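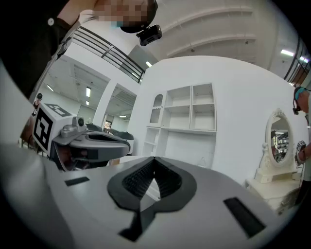

Last updated: June 2023

I finally got going on the big sort-out and I am so happy with it! Black long sleeves were a silly choice for a day of dust and lint, but never mind. I started with the drawers, and by lunch I was deep into the linens and having a lovely time.

My method is simple. Everything comes out, gets folded the same way (thirds, then thirds again) and goes back standing up on its edge, so I can see each dish towel without digging. I had 18 of them - 18! - and seven were thin enough to send to the rag bag. The rest fit in one drawer now, with room left for the two Geltska tablecloths I never use but love too much to give away.

Mereana Hollis wrote in after my last tidying post to suggest rolling napkins instead of folding them, and wow, yes. They stay put even when you yank the drawer open in a hurry. I'm using four of the little Henero divider boxes for them and I may get more, because the spice packets are next and they are a mess - half of them have split at the corners.

The string and tape are still in a heap. So are the batteries, the birthday candles and a surprising number of keys. I'd like to have the hall closet finished by August, starting with the top shelf, where the picnic blankets live. If you have a good way of folding a really thick blanket, leave me a comment!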